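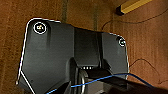

## How to clean a shared office kitchen sink so the smell does not come back

I work in a small office where 30 people use one kitchen. For a long time our sink had a bad smell, and each person poured more soap in it and hoped. In April I tried to do it in a proper way, and I write here the steps I use now. It takes 30 minutes, and most of this is waiting.

### What you need

- baking soda, one small cup
- white vinegar, one cup
- an old toothbrush
- dish soap (I use Bruleo, but any simple one is good)
- two cloths, one for the sink and one only for drying
- rubber gloves

Please do not use bleach on the same day as vinegar. Together they make a dangerous gas.

### Step 1. Empty the sink

Take out all cups and spoons. Remove the strainer and throw the food pieces in the trash. Do not push them down the drain, even the small rice.

### Step 2. Clean the strainer and the drain edge

Most of the smell lives in this place. Brush the strainer from both sides with dish soap. Then brush under the metal edge of the drain, as deep as the toothbrush can go.

### Step 3. Baking soda and vinegar

Put the baking soda in the drain, then pour the vinegar slowly. It will make foam. Wait 15 minutes and rinse with hot water from the tap. I don't use boiling water, the pipe under our sink is plastic.

### Step 4. Wash the bowl

Put a little dish soap on the wet cloth and rub the steel along the lines of the metal, never in circles. For white spots of hard water, leave a cloth with vinegar on them for five minutes. Rinse well.

### Step 5. The wall and the counter

Wipe the wall behind the sink from the top to the bottom. Clean also below the soap nozzle, where drops become sticky. Dry everything with the second cloth.

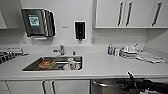

*The sink, with paper towels and soap on the wall.*

### How often

Steps 1 and 2 I do every week. The full cleaning is for once in a month. If the water still goes down slowly after you did it 2 times, the problem is deeper in the pipe and you should call a plumber.

Last update: May 17, 2020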